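Notes for the Ternley talk, 08/07/2022
Sorting out a parts room

Slide 1
Thank Kylie Tuhiwai for the invitation. Say who I am: I ran the stockroom at Ternley for four years and I now help small repair shops with theirs. Questions at the end, please, except for anything on the labels.

Slide 2
When I started we had 2991 part numbers on the list. The shelves held a good deal less than that. Some parts had been dropped years before and were still being reordered every August. Vesna Petkov went through the list with me and we marked each line keep, sell or scrap. Read out two or three of the old entries if the room is awake.

Slide 3
Where things live. Fast movers go between knee and shoulder height, near the door. Heavy parts go low. Anything used less than once a year goes to the back wall. We tried sorting by supplier first and it was a mistake – people look for a fuse, and they don't care who sold it to us.

Slide 4
Open bins or drawers. I prefer open bins for anything bigger than a thumb. You can see when they are getting low. Drawers are fine for screws and washers, as long as the label is on the front and not on the lid.

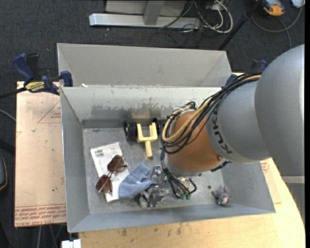 Open grey bins, one behind the other on a wooden tabletop.

Slide 5
Labels. Part number large, plain name under it, reorder level in the corner. Print them all the same size. Pass the sample labels around now and get them back before the break.

Slide 6
Counting. We stopped the big yearly count and did 28 bins each morning before opening. Errors went down in the first few months, and we stopped closing for two days in the summer. Mention that the first round was slow and people complained.

Slide 7
Cost. Some 3000 dollars for shelving, bins and a label printer, spread over two years. Staff time was the larger part and I did not track it well. Say so if asked.

Last slide
Contact details. Handouts are by the door. Kylie has the spare copies.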